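Minutes of the Workshop Subcommittee, Bromeck Tool Library
Held 2019-11-27 in the back room. Chair: Gion Ortner. Minutes taken by the secretary.

1. Previous minutes
The July minutes were accepted with one correction. The bandsaw blade was replaced at the supplier's cost and the library paid nothing. Members who had already complained about the bill were thanked for their patience.

2. Matters arising
The dust extractor still trips the breaker when the kettle is on. A sign has gone up over the kettle. It was noted that the sign has been ignored. The electrician's quote is to be chased again before the holiday closure.

3. Orkero proposal for automated returns
The Chair tabled the revised proposal from Orkero for an arm at the returns bench, which would pick up small hand tools from the tray and put them back in the right drawers. The trial fee is $2000, with a further $500 for fitting and a monthly charge the letter does not state. The Chair said he had asked twice for the monthly figure and received a brochure both times.

The member for hand tools said she had gone to the demonstration expecting to be impressed and had come home unconvinced. The brochure speaks of "the whole shop floor handled". What she saw was an arm working over one tray with the tools set out by a person beforehand. She asked what happens when a borrower returns a chisel wrapped in a rag, or a socket set with the sockets loose in the bottom of a bag, and was told this would be looked at in a later release. Our returns come in like that every Saturday morning's worth of borrowing, and she did not care to pay for a later release.

It was put to the meeting that the sorting itself is the easy part of the chore. The slow part is looking the thing over: whether the tip is chewed, whether the handle has split, whether it is even ours. A person does this while walking to the drawer. Nothing in the proposal says the arm does it at all.
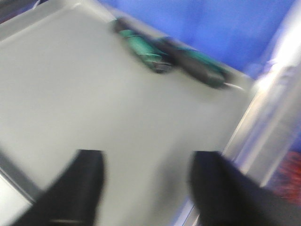

Page 2

The discussion turned to the two long pieces up near the rim of the tray, in teal and black. One member took them for a screwdriver in two halves and another for a marker with the cap off. The Chair observed that if the meeting could not agree on it, he would like to know what drawer the machine had in mind. The fingers are wide open with nothing between them, and the member for hand tools remarked that she could not tell from that whether it was about to pick something up or had just failed to. She was asked to moderate her language about the vendor and did so.

In favour of the proposal, it was said that these arms are improving, that Yap has one folding tea towels (slowly), and that a small library could do worse than learn early. The member who raised this conceded he had not seen the tea towels himself – he had read about them in the Plurkix newsletter. He still thought a trial was worth having if somebody else paid for it. There was some support for this.

Against, it was said that the returns bench takes one person the better part of an evening, and that the same person answers the phone and finds lost gloves. The drawers would also have to be relabelled and fitted with stops, all 128 of them, and that labour is not in the quote either. The Chair's view was that we would be tidying up for the machine so that the machine could tidy up for us.

Moved that the Orkero proposal be declined in its present form, and that the firm be invited to bring the arm here and run it on an ordinary unsorted returns tray, at its own expense. Carried, 2 abstaining.
Action: Chair to write to Orkero and to ask a third time for the monthly charge.

4. Sharpening night
Plane irons and kitchen knives only. No mower blades until the grinder guard is fixed. The colour-coded tags worked well and will be used again.

5. Other business
The key to the paint cupboard is missing. Anyone who has it is asked to put it back on the hook. A request to borrow the long ladder over the holidays was approved, subject to deposit.

Meeting closed at 9:10 p.m. Next meeting to be set once the hall bookings are known.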